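This site uses cookies to remember your settings. By continuing to read you agree to this. Accept | Read more

Plates, mugs and a small table: how to arrange a shared kitchen corner
Speaker notes, Danai Papadakis
Talk for the tenants' evening in Brerkville, 1st July

Good evening and thank you for coming. I will speak slowly, and if my English goes wrong please raise your hand. Senyo Owusu has the printed sheets at the door, take one when you leave.

(Wait until the chairs are quiet.)

My subject is small. I want to speak of where the plates live after they are washed. In the Rallis building we are 19 households and we have one common kitchen on the ground floor. In October I asked everybody to write down what annoys them in this kitchen. I received 59 answers. I expected to read about the noise, or about the smell of fish. Most of the answers were about dishes: plates in a pile, mugs inside other mugs, nobody knows which ones are clean.

So I started with the mugs, as they are the easiest.

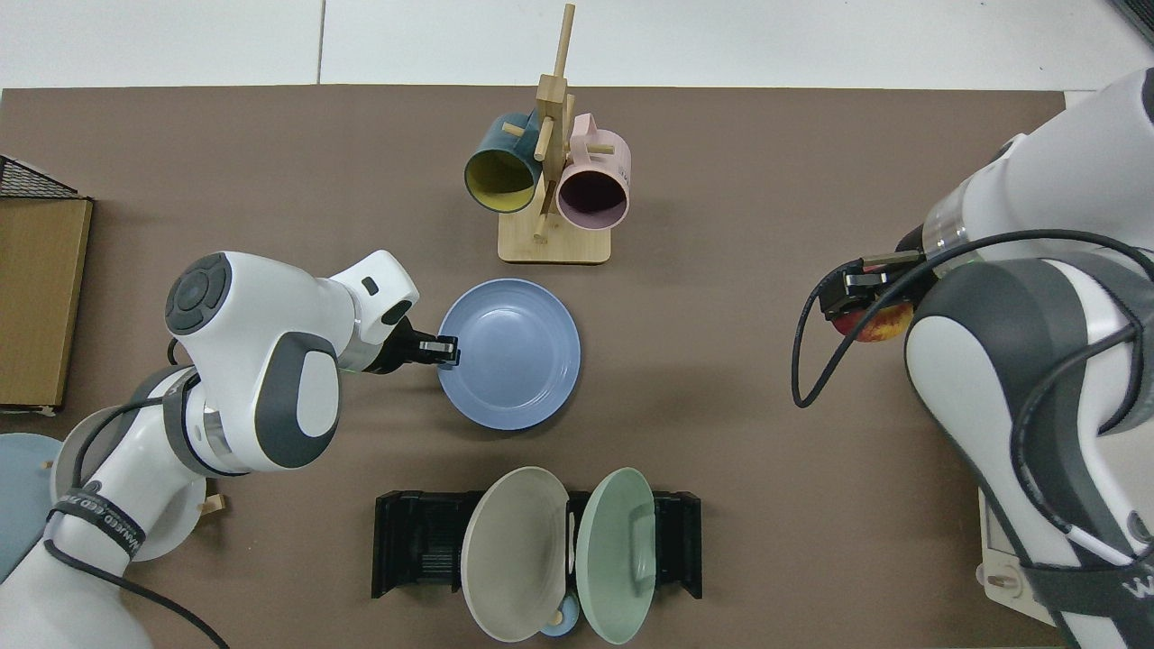

A mug in a cupboard takes the place of a mug. When you put a second one on top of it, you save the place but you get chips on the rim, and the handle of one catches the handle of the other. At home my mother hung the cups on nails under the shelf. I do not recommend nails to tenants. A mug tree does the same work and it leaves no hole in the wall when you move out.

Three things I learned about mug trees:

Hang the heavy mugs on opposite sides. If all of them are on one side, a light tree can fall when you take one.

Put the tree at the back of the table, where sleeves do not reach it.

Do not buy one with more pegs than you need. The free pegs will be used for keys and hair bands. In Rallis we had a sock.

(Pause here, people normally laugh at the sock.)

Now the plates. This is the longer part.

The question I hear most often is if plates should be stored lying or standing. I was always for lying. A pile is low and it does not look busy. But consider what happens when you want the plate which is the third from the top. You lift two, you pull one, you put two back. With a standing plate you take hold of the edge and you lift, and the neighbours stay where they are.

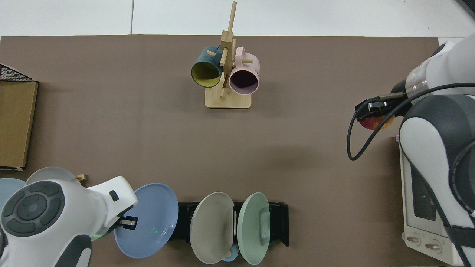
Notes last changed: 1st July, by D.P.

For standing plates you need a rack with slots, and the rack must suit the plates. I made a mistake with this. I bought the first rack in Grollden for very little money, and our deep plates did not go in, only the flat ones. Please take one plate with you to the shop. It feels a little foolish to walk with a plate in your bag, but I have done it two times and the shop people were kind.

Leave also some air between them. If every slot is full, your fingers have no room and you will pull two plates together.

Somebody will ask: one rack or two? I say two, if the table permits it. One rack can be for the plates that have just been washed, and the second for the plates that are ready to use. Then the question "is this clean?" has an answer, and you do not need a paper sign. Choose racks that look different from each other. People remember "the black one" much better than "the one on the left", because the left changes when you stand on the other side.

(Senyo: please show the next one now.)
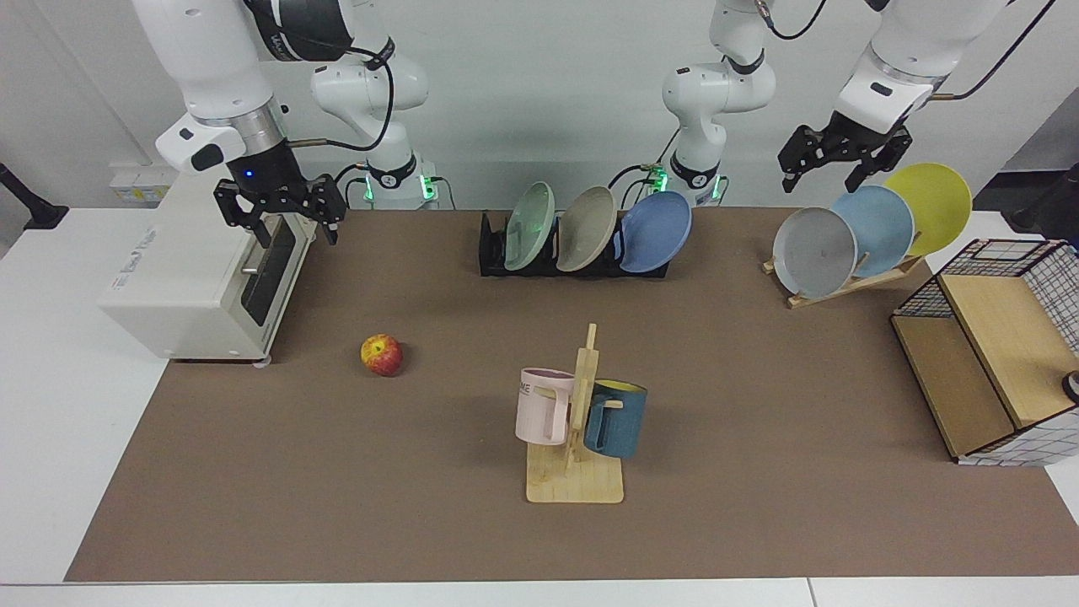 Two racks on one table: the black one in the middle, the wooden one to the right, and a toaster oven at the left end.

About colours I want to say a short word. Many people told me a set must match. In a shared kitchen I prefer that it does not. If your plate is yellow and mine is grey, we will not argue about who left it in the sink.

And about money. Our kitchen project, which we call Brirnadetti (a long story, ask Senyo), had 300 euros. We spent 107 on racks, the mug tree and hooks. The rest is still waiting for a new tap.

For the end I ask you to try one thing this week. Take away everything from your kitchen table, and put back only what you touch every day. Leave the other things in a box for some days.

Questions. The room must be locked at nine, so please keep them short.

Comments (3)

marta_k
I liked the talk very much. We have tried the two racks and my husband still puts everything in the same one.

Oswin
Does a standing rack hold small saucers? Mine fall through.

Danai Papadakis
Oswin, mine also. I keep them lying down, in a small pile.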